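2023-05-17
By Océane Hiebert, Drillgate

Progress report to Ostomwood: upkeep of the carton cell

The gripper rebuild is finished and the cell is back on the Feltent line. Teguh Hartono stripped both finger assemblies, replaced the worn bushings and set the closing force to 45 newtons. Before the rebuild it had drifted to almost 60 on one side – enough to crush the flutes on lighter board.

We then ran 300 test picks on offcuts, with 24 drops. Most of the drops came early, before we corrected the palm height. The wrist camera was recalibrated after that and has held its position.

Spending is within the grant. We ask to move the unused travel money to spare parts. The arm itself needs only its regular greasing, due again in October.
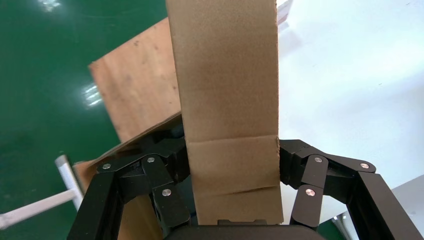 Hinge wear remains the main upkeep cost on this gripper. Teguh now checks play at every joint after 315 hours of running and logs it on the cell sheet. The silver pins, three on each side, get wiped and looked at during the same stop, and any pin that has started to work out is changed. He does the check with a strip of corrugated between the fingers, as the links sit differently under load. Next period we will try a harder pin from Nair and report the wear.

Comments

Teguh H.: The new pins are ordered. Please add the palm shim to the spares list.

Reader: Were the 24 drops all on single-wall board?

Océane Hiebert: Single-wall, except two.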